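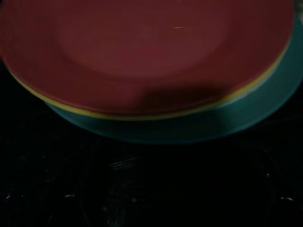
What is the difference between earthenware and stoneware?

Earthenware is fired at a lower temperature and stays porous unless glazed, while stoneware is fired until the clay body becomes dense and takes up very little water.

Earthenware is the older of the two classes. Its color depends mainly on the iron content of the clay and on the amount of air in the kiln. Stoneware needs a clay that can withstand greater heat without slumping, and for this reason its production was long limited to districts with suitable deposits.

The Prirnden pottery, founded by Gitau Biwott, made glazed earthenware before changing to stoneware. Its pattern book lists 158 shapes, 3 of them for covered jars. Mélanie Penner later divided the output into early, middle and late wares according to foot ring profile. Unglazed shards from the site are held at Plarkilholm.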